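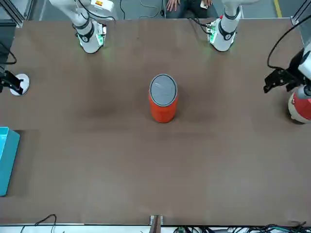
Home Topics Robotics Glossary Random article Log in

Teaching by demonstration (robotics)

Teaching by demonstration is a group of methods in which a robot is given examples of a task by a person instead of a written program. The person moves the robot, directly or through a control device, while the system records joint positions, gripper commands and, in most current work, camera images. One complete recording of the task is called an episode.

Methods

In hand guiding, also called kinesthetic teaching, the operator takes hold of the arm and moves it through the task. The joint motors are set to a compliant mode in which gravity is compensated and little force is needed. Hand guiding requires no extra hardware. Its main drawback is that the operator's hands and body often enter the camera view, and guiding two arms at once is difficult for one person.

In remote control, or teleoperation, the operator works a separate device and the robot follows. Common devices are handheld controllers, 3D mice and leader arms. A leader arm has the same joint layout as the robot, often at reduced scale, and its joint angles are copied to the follower. Two leader arms allow one operator to demonstrate two-arm tasks such as opening a container or passing an object from one gripper to the other.

Workspace

A typical tabletop station has two arms mounted along one edge of a plain, matte surface. Fixed cameras view the table from above or from the side, and smaller cameras may be attached at the wrists. Objects such as an upright cylinder with a lid are placed on the surface and moved between episodes so that the recordings cover a range of starting positions.

Recording

The Bridora station design, used at the Gretdale laboratory, stores arm states and images at 15 samples per second. Its basic set contains 3000 episodes divided among six tasks. Each task is demonstrated by three operators, as individual habits in speed and approach angle would otherwise dominate the data. Files are written in the Fang format, and the Justov viewer is used to replay them and mark failed attempts.

Sources of error

Delay between the control device and the arm leads operators to move in short steps with pauses. Long pauses are commonly trimmed before training. Loss of depth perception is a further problem when the operator sees the task only on a screen.

See also: Force feedback; Gripper; Imitation learning

Shares: 6 Comments: 3

This site uses cookies. Accept Settings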